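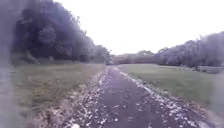
Loose gravel and leaf litter along both edges of an asphalt path. Clear it or leave it?

Asked by Maiara Prado, 3/27/22
Category: Grounds and paths
Viewed 1,349 times

I look after a straight path that crosses the grass at Peltness and goes down to the trees. It is old asphalt, dark gray, and the middle of it is fine to walk on. The edges are the problem. Both sides have a strip of pale gravel, broken bits and leaves, and outside of that on the left there is bare brown dirt before the grass starts. The path is 460 feet long from the gate to the trees.

I took it over in September. I was told the edges had been left alone for a few years. I have swept it twice with a stiff push broom and the leaves come off but the gravel mostly stays, or it ends up in the grass and I hear about it from the man who mows.

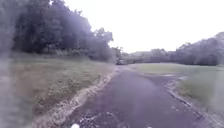

There are also places where stones have moved out onto the pavement itself. A stroller wheel catches on them and one lady who uses a walker now goes around by the road.

What I want to know:

1. Should the gravel strip come off completely, or is it doing something for the edge of the asphalt?
2. Can I rent something that picks up leaves and leaves the stone, or the other way around?
3. Water sits on the path down toward the far end after rain. Is that connected to the edges or is it a separate problem?

I have a budget of 700 dollars for the year and that has to cover the flower beds too. I can get one other person for a weekend. We have a wheelbarrow, two rakes, the broom and a flat shovel.

Edited to add: no, there is no curb under there that I can find. I pushed a screwdriver in at a few spots and hit only dirt and small stone.

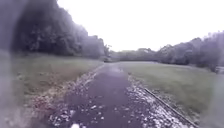

3 answers

Answer from Odair Portela (marked as accepted)

Leave most of the stone and take the leaves. I did parking lots and park paths for a long time and an old asphalt path with no curb needs something firm against its sides. If you dig the strip out down to the dirt, the edge has nothing behind it and it starts to break off in pieces the first time a mower or a pickup puts a wheel on it.

What you don't want is the strip standing higher than the asphalt. When leaves rot in between the stones it builds up, and after a few years you have a little dam on each side. Rain falls on the path and can't get off it. That may well be your water at the far end, so I would do the edges first and then look at it again after a good rain.

How I would do it with your tools:

Wait for a dry spell. Wet leaves stick to everything and you will move twice the weight.

Rake the leaves off the strip lightly with a leaf rake, working away from the path. Use a plastic one if you have it. A steel garden rake will bring up the stone.

Lay a straight board across the edge of the path and out over the strip. Anywhere the board rocks or lifts, the strip is too high. Shave it with the flat shovel until it sits a little under the asphalt, half an inch or so, and slopes away.

Put what you shave off in the wheelbarrow. The cleaner stone can go in the low places along the bare dirt on your left side. The black stuff with leaves in it goes in the compost.

Sweep the path last, from the center out, and tamp the strip with the back of the shovel.

Two people can do 460 feet in a weekend if they don't try to make it pretty. It should cost you nothing except a board.

If the water is still there afterward, the asphalt has sunk. You can cut a shallow channel through the verge on the low side to let it out. Find the low side by watching where it runs, don't guess.

Comment from Maiara Prado: Thank you. I tried the board this morning near the gate and it rocks at nearly every spot. In places the strip is more than an inch high. I will start there.

Comment from Odair Portela: That's high. Take it down in two passes.

Answer from Kelly Araújo

You can rent a walk-behind power brush. Furtado had one when I needed it, call first because they only have the one. It does not separate leaves from stone, it throws both, so wear glasses and keep people off the path. A backpack blower on low moves dry leaves and leaves most gravel where it is. I would spend the money on the blower if you are going to be doing this every fall.

For the stones out on the pavement I just use a broom every couple of weeks.

Answer from Troels Hauksdóttir

Had the same thing. Ours got repaved in the end.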